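Storing and Drying Stoneware

Updated September 29, 2023

Glazed dishes chip at the rim first. Stack no more than two, with a cloth between them – paper towel slides.

Drying
Leave the dish upright on a bare wooden top, 18 inches from the stove. Wipe the foot ring, where the glaze stops.
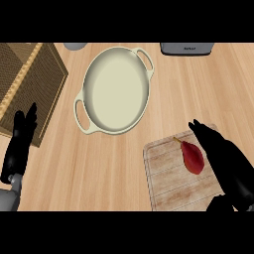
Stains
Mix two spoonfuls of baking soda with water to a thick paste. Spread, leave overnight, rinse. Steel wool marks the glaze – use a nylon pad.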